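Unit 4: Continuity Editing and the Space of a Room
Last updated 9/28/24
Reading time: 4 min

These notes go with the second screening and replace the August version. Terms set in capitals are the ones used in the shot log assignment.

4.1 The axis

Any two points of interest in a scene define a line. In a dialogue scene the points are usually the two actors; in a scene with one actor they are the actor and whatever the actor is looking at. The AXIS is that line extended in both directions. If all camera positions stay on one side of it, screen direction is preserved: a person who looks left in one shot looks left in the next.

Crossing the axis is not an error in itself. It becomes one when the viewer has to stop and work out where people are. Three common ways to cross without confusion are a moving shot that carries the camera over the line, a neutral shot taken on the line, and a cutaway long enough for the viewer to lose hold of the earlier direction.

In Ambaye, the kitchen argument crosses the line twice. The first crossing is a camera move. The second is a straight cut, placed on the slap of a hand on the table, and most viewers miss it on first viewing. Log both.

4.2 Matches

EYELINE MATCH: shot A shows a person looking; shot B shows what is seen, from a position consistent with the look. The second camera need not stand exactly where the person stands. If it does, the shot is a POINT OF VIEW shot and should be logged as such.

MATCH ON ACTION: a movement begins in shot A and ends in shot B. The cut normally falls during the movement. A small overlap of a few frames often reads as smoother than an exact join, as the eye loses a little time at the cut.

GRAPHIC MATCH: two shots joined by similar shape, tone, or placement. No story link is required. Stavau opens with one (streetlamp to moon) and then uses none for the rest of its length.

4.3 Inserts

An INSERT is a close shot of an object or part of a set already established in a wider view. It gives information the wider view is too small to carry. Storage furniture is a frequent subject in domestic films, as its doors allow a reveal without a cut.
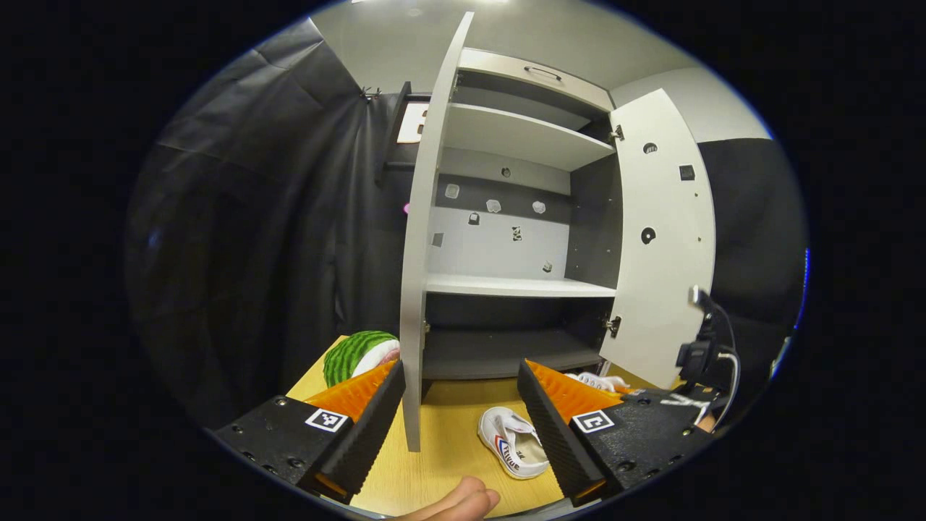
Fig. 4.1. White cabinet with doors open; grey interior, white shelves.

An insert has to agree with the wide shot on three counts: light, position of movable parts, and the side from which it is viewed. Editors will accept a small mismatch in light before they accept one in position. In Kivoren a drawer is shut in the wide shot and half open in the insert. Abrehet Nigatu's article in the reader treats this as deliberate. Liya Araya's reply, printed after it, treats it as a pickup shot made late with no continuity sheet on hand. Read both before section. You are not asked to choose, but you should be able to state what evidence each one uses.

4.4 Shot length

Average shot length (ASL) is running time divided by number of shots. Leave out opening titles and end credits. For the reel of Tunden screened in class, the figures are:

Running time: 3,000 seconds
Shots: 900
ASL: 3.3 seconds

ASL hides variation. A film with one very long take and many short ones can have the same ASL as a film cut at an even pace. Report the median along with the mean. For reference, the full release print of Tunden has 1,422 shots, and its last third is cut more slowly than the reel above.

4.5 Assignment

Log 20 consecutive shots from either Ambaye or Kivoren. Do not begin at the first shot of the film. For each shot give:

- shot number, counted from your starting point
- length in seconds, to one decimal place
- scale (long, medium, close)
- camera movement, if any
- type of join to the next shot

Mark the axis on a floor plan of the set. A rough pencil plan is fine. If the axis changes during the passage, draw a second plan. Plans without a shot number next to each camera position will be returned ungraded.

Attach one page on a single cut from your log. State what the cut preserves, what it breaks, and how the sound is handled across it. Plot summary will not be counted toward the page.

Related notes
Unit 2: Scale and Distance
Unit 3: Camera Movement
Unit 5: Sound Bridges and Offscreen Space
Shot Log Template
Reader: Table of Contents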